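About Trendow

Trendow supplies frozen laminated dough and part-baked goods to hotels, canteens and independent cafes. The company was founded by Ans Wouters and operates from one site in Lorkia. It employs 38 people.
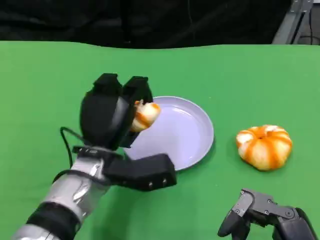 What we make

The range has 11 products, all based on two doughs: a butter dough and a plant-fat dough. Butter dough is sheeted, folded and rested at controlled temperature before cutting. Pieces are blast frozen after shaping and packed in lined cartons. Standard cartons carry a lot code and a bake table for deck and convection ovens.

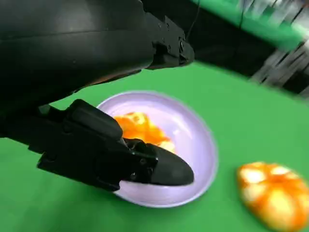
How we supply

Orders are placed through Rernimora, our customer portal. The minimum order is 2 cartons per delivery address. Bakker handles frozen transport within the region — other addresses are quoted separately.

Croissants account for most of our volume, and the line has a daily capacity of 2,000 pieces.
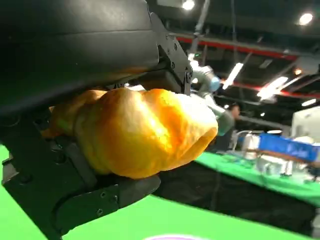

Custom weights and fillings are available on contract. Requests received by the end of March are scheduled for the summer production plan. Specification sheets and allergen statements are sent with the first quote.

Page last revised 18 August 2022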